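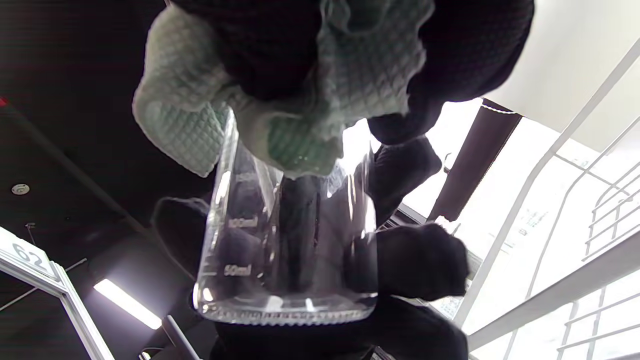 What should you dry a beaker with so that it comes up clear and fluff-free?

A waffle-weave cloth. The little raised squares take up the water and the hollows between them hold it, so you get a dry glass without leaving bits of lint all over the inside.

Devstead Waffle Glass Cloth, pale green

We have sold tea towels, paper rolls and microfibre squares over the years, and this is the cloth we keep coming back to for glassware. It's soft enough to bunch up and push into the mouth of a beaker, and there's enough body in the weave that it springs out a bit and presses against the walls while you turn the glass. Flat cloths tend to slide about in there. This one grips!

The colour is a soft minty green. Samina Cheema, our buyer, chose it over white so that it wouldn't get mixed up with the bench wipes, and I have to say it looks lovely on a rail too.

What it's good for

Low, wide beakers are where it shines, the 100 ml and 150 ml sizes especially. You can get a good wad of it right down to the base and into that awkward rounded corner where the last drops sit. It's just as happy with jugs, tumblers, jam jars and the carafe from the coffee machine. For tall measuring cylinders and narrow-necked flasks you'll still want a bottle brush and a drying rack – no cloth of this thickness is going down there, and please don't force it.

How we use it

Rinse the glass well and let it drain first. Gather the middle of the cloth into a loose wad, leave the corners hanging out over the rim, and push the wad in gently. Then turn the beaker with one hand and keep the cloth still with the other. Turning the glass is much easier on the wrist than twisting the cloth, and you feel it straight away if the inside is still damp. Finish the outside with a loose corner, going lightly over the printed scale.

If you're polishing for a display or a photo, wear a pair of thin knitted gloves. They keep fingerprints off the outside and you get a nice secure hold on dry glass. (On wet glass knitted gloves can slip, so drain it properly before you start.) We stock the Imham knit gloves in navy, which wash well and don't shed.

Before you begin, run your eye along the rim. Any chip or crack and the beaker should go in the glass bin, however fond of it you are.

Washing and care

Wash before first use. New waffle cloth feels a little stiff and doesn't drink properly until it has been through the machine once, and it will shrink slightly and the squares will puff up, which is what you want. Skip the fabric softener altogether. It coats the fibres and you'll be left with smears on every glass you touch. Wash with other lint-free things, never with bath towels, and dry flat or on a line.

Keep cloths for food glassware and cloths for anything else in separate drawers. Khurram Ghumman in our packing room stitches a loop of red thread in one corner of his bench cloths, and I've copied him at home.

Packs

Single cloth
Pack of 4
Pack of 20, folded and banded

The pack of 20 suits a teaching lab or a busy café, where there's always a pile in the wash. For a home kitchen the 4 is plenty.

What people have told us

"Bought these for our school prep room and the tide marks on the beakers have gone. Ordering again in August before term starts." – Amna Rajput

"Thicker than I expected and took two washes to soften up. Very good after that. Would love a bigger size." – Reda El Fassi

We've passed the request for a bigger size on to Devstead, and they are looking into it.

Goes well with

Imham navy knit gloves, pair
Siddiqui bottle brush, long handle
Ultent draining rack, folding

Orders placed before noon on Wednesday go out in that week's post. If you'd like to feel the cloth before buying a big pack, ask Tobias Okafor on the order desk for a swatch and he'll pop one in an envelope for you.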